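Workshop news: the laundry arm

Many members asked at the open evening in June what happens in the back corner of the Serkthorpe workshop, so I write a few words about it.

Magnus Dalgleish and I are building an arm that should load and unload a washing machine. We call it Davska. The stand is bolted together from metal profile, the gripper has two fingers, and a small camera sits at the wrist and looks out over them. All the electronics are bought parts. The program is ours, and it is the reason we are slow.

The first plan was to begin with shirts. This was a mistake. A shirt has sleeves, and the sleeves go everywhere. Now we practice with one soft piece of cloth only, from the drum to the basket, again and again. Until this week we have recorded 477 tries. Magnus keeps the list in a paper notebook, because he does not trust my spreadsheet - he is maybe right.

The hard part is the door. The glass is round and clear, and the camera sees the room through it, bent in strange ways. In the beginning the arm took these shapes for real things and moved toward them. We tried to darken the corner with a curtain, but this did not help much. Now the program first looks for the gray rubber ring around the opening, and everything outside of it is ignored until the fingers are in front of the drum.

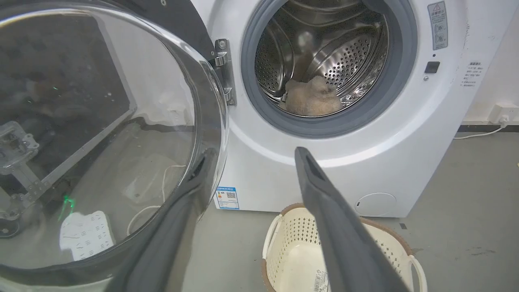
The second problem is the wall of the drum. It has raised parts, and when a finger touches one of them from the side, the motor at the wrist stops to protect itself. Then we must wait 30 seconds and start again. Magnus wants to print softer fingertips. I would like to change the angle of the wrist first, it costs nothing.

We still need a spare wrist motor of the Rodow type, also a used one, and two clamps that we can keep for longer than one evening. If you have something, please put it on our shelf, the one marked Mirani from the old project.

The next work evening is on 14th December. You are welcome to come and watch, but please leave the cables on the floor where they are.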